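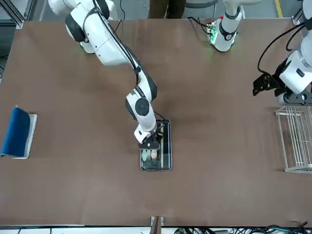

Zeltari black serving tray

Item 1835 - in stock

A rectangular tray in black with a thin metallic rim, for the table or the kitchen. It is suitable for biscuits, small cakes, tea things, or cutlery which you want to keep in one place. Long pieces, such as a pair of chopsticks, can lie along the side, and the middle stays free for the food.

The tray is designed by Bendell and we have sold it for 3 years in our shop. Many customers buy two and use the second one in the hallway for keys and letters.

Details
Colour: black
Shape: rectangular
Weight: 535 g
Dishwasher: no, please wash by hand with a soft sponge
Oven and microwave: no

Care
Wipe the rim with a dry cloth after washing - drops of water can leave marks on it. Do not cut food directly on the tray.

Delivery
Orders placed before 17:00 are packed the same day. If the tray arrives damaged, please write to us and keep the box until you receive our answer.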